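Search this site: Enter keywords Go

Old T-shirts find their level at Clilside clothes swap

16 December 2024
By Reshma Moodley

Print this story
E-mail this story

Clilside has too many T-shirts. The town has suspected as much for years, but Monday's sorting session for the winter clothes swap has put a figure on it: 753, handed in since September, against 2 winter coats.

The shirts are being gone through and folded on the big table at the Swanepoel Rooms, ready for the swap on Saturday. Most come from fun runs, works outings and charity days, and plenty have spent longer in a drawer than on a back. 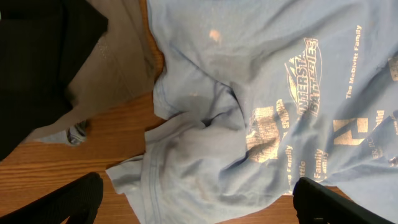
Gert Mthembu, who runs the swap, has a soft spot for sponsor shirts. "You get a battery firm and a list of families, all on one bit of cotton," he said. "It's the nearest thing to a local paper some people ever wear."

Condition is another matter. The rule is that anything with a hole goes for rags, while a small mark may be forgiven if the print is good. Mr Mthembu's idea of good print is generous. 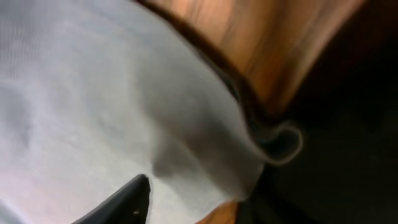

Folding has caused more debate than expected. One camp favours thirds, sleeves in, with the lettering on show. The other rolls – it saves space, but leaves shoppers unrolling everything to see what it says. An attempt to settle the question over tea at the Rivov café failed, and both methods remain in use.

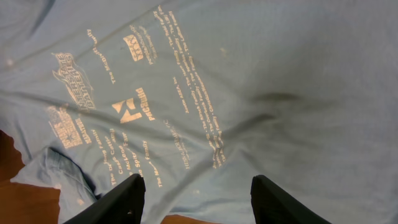
Last year 400 items went out of the door and 200 came back in the next collection, among them a shirt that Mr Mthembu swears he has folded four times. He is thinking of keeping it.

Jumpers, jeans and anything in a child's size are still wanted. Bags can be left at the Cemness Road entrance until Thursday evening. 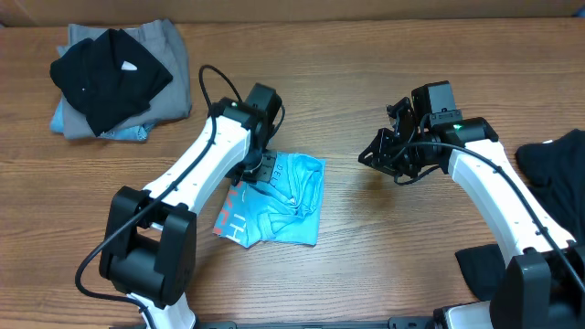

Doors open at 10am and entry is free with one clean garment. Organisers ask, with feeling, that it should be a coat.

Print this story
E-mail this story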